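Chapter 3
Teaching by Hand, Teaching by Remote 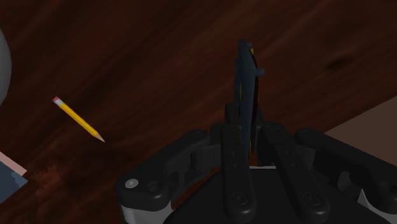 Ask an engineer how a robot learned to pick up a pencil and the answer is often "we showed it." Shoshana Holloway, who ran the Kundik trials, distrusted that verb. Her operators recorded 3,000 remote-control demonstrations, and she doubted that most of them showed anything except an operator fighting the delay.

This chapter asks what a demonstration contains. Section 3.1 covers guiding the arm by hand. Section 3.2 turns to remote control, where the claims are larger and the evidence is thinner.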